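Why do baskets have holes?

I've got a soft spot for baskets. My gran kept her onions in one, her knitting in another, and the cat slept in a third (it was meant for logs, but try telling the cat that). So when somebody asked me why baskets are full of holes, I was very happy to go and find out.

Let's start with the onions. Onions, potatoes and apples might look as if they're doing nothing, but they are still alive in a sleepy sort of way. They take in air and they give off a little bit of water. Put them in a plastic bag and tie a knot in it, and that water has nowhere to go. Everything gets damp, and damp is just what mould likes best. Yuck!

In a basket the air can wander in through one gap and out through another, carrying the damp away with it.

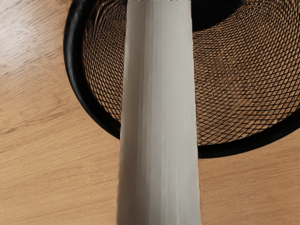
Holes make things lighter too. Imagine carrying a big solid metal tub up the stairs, then imagine one the same size made only of thin wires. Much easier! You need far less metal to make it as well.

You'd think all those gaps would make a basket weak, wouldn't you? The trick is in the crossing. Where one strand goes over another, or is joined to it, the two help each other out. Push on one and it shares the push with its neighbours, and they share it with theirs – a bit like a whole class holding up a parachute in PE.

People worked this out a very, very long time ago. They were weaving baskets from reeds, grass and twigs well over 4,000 years ago, and some of those old baskets have been dug up in dry places where they didn't rot.

Want to try it? Cut 4 strips of paper and lay them side by side. Now weave 5 more through them, over and under, over and under, and push them up snug. Tape down the ends and give your mat a gentle tug. Then try leaving bigger gaps and see how wobbly it gets.

Posted 2018-12-28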